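Ticket 785: Workspace limits and contact force rules for the block-pushing cell
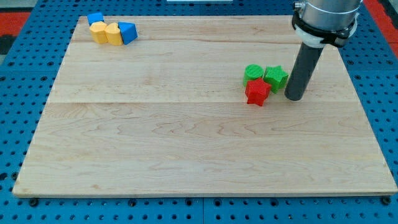
Can an operator reach onto the board to reset the blocks while the arm is paused?
A pause in software isn't enough. The arm has to be in protective stop, with the pendant in the hand of the person doing the reaching, before any part of a hand goes over the board.

Status: Closed
Area: Cell 12, Osten lab
Controller software: Jindetti
Priority: Medium
Opened by: day shift operator

Reported problem
Arm goes into protective stop during pushes toward the far edge of the board. Message on the pendant is "TCP force limit exceeded." Happens several times a shift. Operators have been clearing it from the pendant and carrying on. One operator asked whether the force limit could be raised so the stops go away.

First response
Do not raise the force limit. The limit in this cell is set by the risk assessment and any change needs a new sign-off. Please send the stop log and the safety configuration checksum from the pendant. The checksum should match the one on the sheet inside the cabinet door.

Entry, 9:40 a.m.
Checksum received. It does not match the sheet. Somebody changed the safety configuration and did not record it. Cell locked out until the difference is found.

Entry, 11:15 a.m.
Compared the saved configuration with the approved one. Two differences:
Tool length was entered 15 mm shorter than the approved value.
Lower workspace plane had been switched off.
Force limit itself was unchanged.

With the tool length wrong, the controller thinks the tip is higher than it is. It drives the rod down into the wood on some poses and the force limit trips, as it should. The lower plane would normally have stopped the arm before contact, but it was off.

Asked operators about the plane. It was turned off when the rod was swapped, to get a clear approach for measuring, and was never turned back on. The tool length was typed in by hand from the old rod.

Entry, 1:30 p.m.
Restored the approved configuration from backup. Re-measured the rod using the four-pose method, did not type it in. Confirmed the lower plane by jogging down at reduced speed with the board clear. Arm stopped at the plane. Checked the board hold-downs for movement and tightened one. Checksum now matches the sheet.

Entry, 3:05 p.m.
Ran 82 pushes from the Tekleab test script, including the far edge. No protective stops. Lockout removed.

Question from operator
Does the board need to be re-leveled every time it comes off the table?
Check it every time. Re-level only if the corner readings differ by more than the tolerance on the cell sheet. If you do re-level, the plane has to be taught again and the new checksum written down.

Question from operator
If the stop clears on the first try, do we still have to log it?
Yes. Log every protective stop, with the time and what the arm was doing. We would have caught this one earlier if the first few had been logged.

Rules for this cell from now on
Safety configuration is password protected. The password stays with the cell owner for the shift.
Any tool change is followed by a tool measurement and a plane check before the arm runs at normal speed.
Two protective stops with the same message in one shift means stop work and open a ticket.
Blocks are reset by hand only in protective stop.
Checksum is read at the start of each shift and initialed on the sheet.

Follow-up
Cell sheet updated to revision 12. The Zullard cell uses the same rod and the same mount, so its tool length and plane settings are to be checked under a separate ticket. Old printed copies of the sheet should be thrown out.

Resolution: configuration restored, procedure changed. No parts replaced.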